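Workshop Tips: Setting Up a Two-Arm Bench in a Small Booth
Posted by Beca Meredith, Sutside shared workshop, 4/1/26 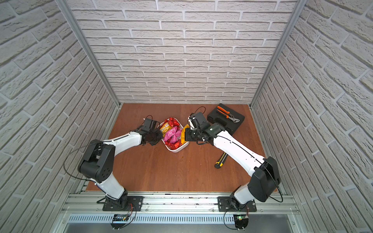 The Collo bench with both arms over the snack basket.

We built Collo in the back corner of the shop over most of March. These are the things I would tell anyone starting a similar build at home.

Put both arms on one rail. Our first version had each arm clamped to the table separately, and they drifted apart every time a person leaned on it. A single length of aluminum extrusion along the front edge fixed that. Bolt each base plate to the rail, run the arms through a full reach, then go back and tighten the bolts again.

Mark the base positions on the rail with a paint pen. If you ever have to pull an arm for repair, you can put it back without measuring. Ours are 43 cm apart, which suits a basket that both grippers need to reach.

Line the walls. Plain light panels with some texture are fine, and ours have a brick pattern. Cut the side panels a little long and trim them to fit once the corner posts are in. Wipe them with a barely damp cloth. Spray cleaner left streaks on our test piece.

Leave slack in the cables. A cable that looks fine with the arm folded can pull tight at full reach. Move every joint to both ends of its travel by hand, power off, before you tie anything down. Use hook-and-loop ties for the first few weeks and save the zip ties for later.

Clean the rail grooves. Screw shavings and grit collect in the channels and get under the base plates. An old toothbrush and a shop vac with the narrow nozzle take 2 minutes. Do it before you slide anything along the rail.

Keep vents clear. If you have a slotted panel below the rail, don't store paper or rags against it.

Start with soft, light things. Foil snack bags in a plastic basket make good practice. They are cheap and the shape changes with every grab. Crumpled bags will be harder to pick up than full ones. Swap them out when the seams start to split.

Hand tools come after that. Pliers are a fair test of grip on an uneven shape. With a utility knife, retract the blade and take it out completely if the arms will be handling it.

Keep a log. We write down the date, what was in the booth and any bolt that needed tightening. Some 100 lines in, it has already saved us a weekend of hunting for a loose wrist.

Next page: labeling power supplies at the Zeltidbridge bench.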